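Open Day at the Trellton Building: Notes from a Visit

Posted Tuesday, August 20, 2019

I went to the open day at the Trellton building mainly to see what they had done with the upper level. The ground floor I knew a little from before the conversion, when it was one long room with a loading door at the end. Lenia has the lease now and shares the space with Sosa, a smaller outfit that does room layouts and furniture for offices. Visitors were let in by the side entrance and given a name sticker and a sheet with a floor plan on it. The plan was out of date in two places, but it got me where I was going.

The tour began downstairs. Kwan-ho Lau took our group, eight of us, past the desks and along the glass partition to the meeting rooms. Most people were at work as usual, so we kept our voices down and did not stop for long. The desks are white and plain. I asked about storage, which I always do on these visits, and was told that each team gets one cabinet and a share of the shelving at the back. It sounded tight to me. A man in our group said his own office had tried the same and ended up with boxes under every desk.

There was a fair amount of talk about sound. An open floor with a staircase up through it carries noise, and the people who sit near the foot of the stairs said they noticed it most in the mornings. Soft flooring was priced for the upper level and turned down on cost. They may look at it again in November, when the budget comes around.

Then we went up. The staircase has black metal railings and is wide enough for two people to pass if one of them turns a little. I would not want to carry a desk up it. Kwan-ho Lau said all the large furniture came up in pieces and was put together at the top, and that one cabinet went back to the supplier after it failed to make the turn.

The upper level is where Sosa has been trying out what it calls a landing table. The idea is simple enough. Most offices have a leftover strip of floor at the top of the stairs, too narrow for a desk with a chair on both sides and too visible to use for storage. Sosa puts one light table there, by the railing, and keeps a few ordinary things on it so that people will treat it as a place to stop. Plants, flowers, some paper, a bottle of something. A stool goes nearby.

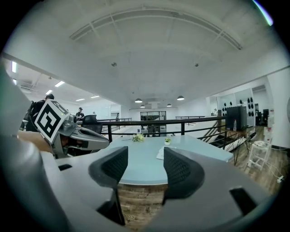

I have seen a lot of these leftover strips, and they usually fill up with a dead printer and a stack of chairs. A table is a better use of the floor. My doubt was about the width of the walkway once people are standing at it, and with our whole group up there it did get crowded. Two of us moved toward the stairs to make room. With three people I think it would be comfortable.

The table itself is pale blue with rounded edges, and I liked the color more than I expected to. In a building with this much black metal and white wall, a bit of blue helps. The rounded edges are sensible next to a walkway. I asked whether the top marks easily. Yetunde Osagie, who had come up to join us from the Sosa side, said coffee wipes off, ink mostly does, and the green marker they use for floor plans does not come off at all. She showed us the cleaning spray they had settled on after trying several.

We spent longer than planned on the flowers. The bunch on the table is artificial, white and green, and somebody asked why they would not use fresh ones. The answer was that fresh flowers had been tried for a month. The water got knocked over twice, and one of those times it went through the railing onto the floor below. After that they went over to artificial. The small plant in the white pot has stayed because it is low and heavy enough to sit where it is put.

Another visitor wanted to know about things falling. An open railing with a table beside it does raise the question. The rule at Trellton is that nothing is left overnight on the railing side, and small items are supposed to go on the side nearer the wall during the day. I did not get the impression that everyone follows this. A low lip along the back of the table would deal with it, and Yetunde Osagie said a version with a lip was being priced.

After the questions we had some time to ourselves on the upper level. I walked the length of it and looked at the view down over the office. The curved handrail is dark brown wood on top of the metal balusters, and it is a nice thing to put a hand on. It was kept from the old building, according to the sheet. The floor up there has a brown wood pattern and looks fine. I sat on the stool for a few minutes and found it a little high for the table, though all right for leaning.

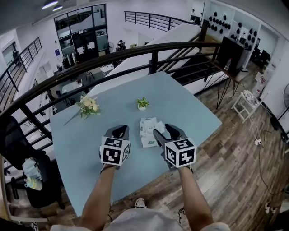 Pao-chu Lo thought the table was in the wrong spot altogether and said so on the way down: put it against a wall, keep the railing clear, and let people enjoy the view standing up. I can see the argument. Against a wall, though, I think it would turn into a shelf within a week. We did not settle it.

Refreshments were downstairs, tea and coffee and a tray of small sandwiches from Winano on the corner. The egg ones went first. There was a display board with earlier layouts for the building, 23 of them, pinned in rows with dates. The early ones had no table at the top of the stairs and showed two armchairs there instead. I would have liked to know more about why the armchairs were dropped, but by then the next group was coming in and our guide had to leave us.

A few practical points for anyone going to the next one. The side entrance is hard to find from the street, so look for the loading door and keep left. Parking behind the building is for staff only. The upper level is reached by the stairs, and anyone who has trouble with stairs should call ahead and ask what can be arranged. Bags can be left at the front desk. The tour takes less than an hour, and you can stay on for the coffee afterward.

The sign-up sheet for the November visit is at the front desk, next to the name stickers.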